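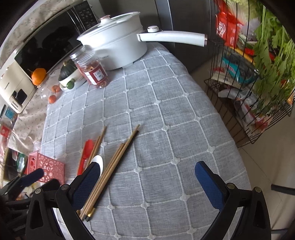 Lista: automacao-geral
Assunto: Re: Dia aberto na Dornberg - alguém foi?
Data: domingo, 1 de março de 2020

Boa tarde a todos,

Respondo por partes à mensagem de sexta-feira, que fui o tal "alguém" e venho com os pés inchados para o provar.

> Vi o anúncio do dia aberto da Dornberg e não consegui ir. O programa
> falava em "manipulação de objetos do quotidiano", o que tanto pode
> ser um braço a dobrar camisas como um vendedor a abanar um folheto.
> Alguém foi? Valia a viagem? Interessa-me sobretudo a parte das
> pinças de mão, porque andamos aqui a discutir se compramos duas ou
> se continuamos a gastar o orçamento em café.

Fui. A viagem são 237 quilómetros para cada lado, que fiz com o entusiasmo próprio de quem não tinha mais nada marcado. O estacionamento era num descampado em frente ao pavilhão da Nassar, e quem chegou depois das dez ficou a conhecer o descampado seguinte.

Primeiro o que estava anunciado com letras grandes. A célula de paletização da Prelix trabalhou a manhã toda, muito certinha, a passar caixas de um lado para o outro e outra vez para o primeiro. Quem gosta disso gostou. O discurso de abertura durou mais do que a demonstração e usou a palavra "ecossistema" com uma frequência que me fez procurar a saída de emergência. Havia cerca de 400 inscritos, segundo o painel da entrada, e a máquina de café era uma. Deixo a divisão ao cuidado dos colegas de logística.

> A parte das pinças era demonstração a sério ou vídeo?

A sério, e foi a melhor coisa do dia. Ficava fora do pavilhão, numa casa que a Dornberg usa para este trabalho, e entrávamos em grupos de 12, com recomendações para não encostar a nada. É uma casa com comida nas prateleiras e tralha nos cantos, como as nossas. Depois de duas horas de chão epóxi e barreiras amarelas, foi um descanso.

O trabalho, para quem não anda nisto: uma pessoa segura a pinça na mão e faz a tarefa com ela, a câmara montada na pinça grava, e as gravações servem depois para ensinar um braço. Não há braço nenhum na demonstração, o que causou alguma desilusão a uma família que vinha atrás de mim e que tinha prometido um robô às crianças. As crianças, diga-se, aguentaram melhor do que os pais.

A mesa tinha pauzinhos de madeira e uma colher de plástico vermelha em cima de uma toalha cinzenta com relevo. Parece pouca coisa. Pois experimentem apanhar um pauzinho deitado com duas almofadas azuis na ponta de uma armação de plástico. O pauzinho é fino, é comprido e tem vizinhos. Se a pinça entra alta, fecha no vazio; se entra baixa, traz a toalha de brinde. A explicação da casa foi que escolhem pano com textura de propósito, porque em tampo liso toda a gente parece competente.
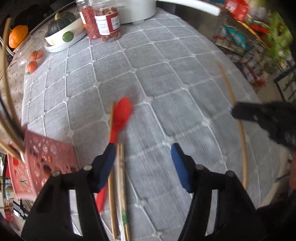

Deixaram os visitantes experimentar no fim, um de cada vez, numa mesa à parte. Levo vinte anos de manutenção industrial, mãos firmes e opinião formada sobre tudo. Ao terceiro pauzinho já estava a culpar a luz. O que engana é a distância: estamos habituados a sentir a peça nos dedos, e ali sente-se um gatilho e pouco mais. A colher é outra conversa, o bojo dá sítio onde agarrar, e por isso recomendo que comecem pela colher se houver colegas a ver.

Reparei também que quem faz isto todos os dias se mexe devagar, de uma maneira quase aborrecida. Perguntei porquê e a resposta foi que os gestos rápidos ficam borrados na gravação e depois há que os deitar fora. Eu, que gravei o meu com brio de esgrimista, presumo que já esteja no lixo.

> E preços, falaram em preços?

Falaram como se fala de preços nestes eventos, ou seja, pediram-me um cartão de visita. Consegui apurar o seguinte:

- as pinças não se vendem avulso, vêm em par, com as almofadas incluídas;
- as almofadas são consumível e gastam-se mais depressa do que a ficha técnica dá a entender (palavras de quem as troca, não de quem as vende);
- o software de alinhamento chama-se Skutis e paga-se à parte, por posto;
- o prazo de entrega é de 12 semanas, dito com o olhar fixo no horizonte.

Quanto às almofadas, insisti um bocado. A cola aguenta bem com objetos secos e limpos. Com gordura de cozinha é preciso limpar a cada sessão, e aí cada um tem o seu produto e a sua superstição. Se alguém da lista já passou por isto com borracha parecida, agradeço que diga o que usa. O álcool isopropílico foi mencionado com caretas.

> Ficamos à espera de um relato, de preferência sem adjetivos.

Tentei.

Respondendo então à pergunta do orçamento: para a vossa aplicação, que se bem me lembro são peças rígidas e sempre na mesma posição, eu ficava no café. Se estão a pensar em coisas finas, misturadas e pousadas de qualquer maneira, então peçam uma demonstração no vosso sítio, com o vosso material e com a vossa toalha, se a tiverem. Disseram-me que as fazem a partir de junho. Levem as peças piores, aquelas que ninguém quer apanhar nem à mão.

Tenho o folheto da Prelix em duplicado e um saco de pano da Nassar com uma alça já descosida. Dou ambos a quem os vier buscar.

Quem estiver a pensar numa visita conjunta em junho que responda para a lista e não só para mim, que da última vez fiquei eu a fazer de central telefónica. Somos precisos pelo menos seis para que a Dornberg abra a casa fora dos dias marcados, e o carro que levei tem lugar para mais três, desde que não falem de ecossistemas.

Cumprimentos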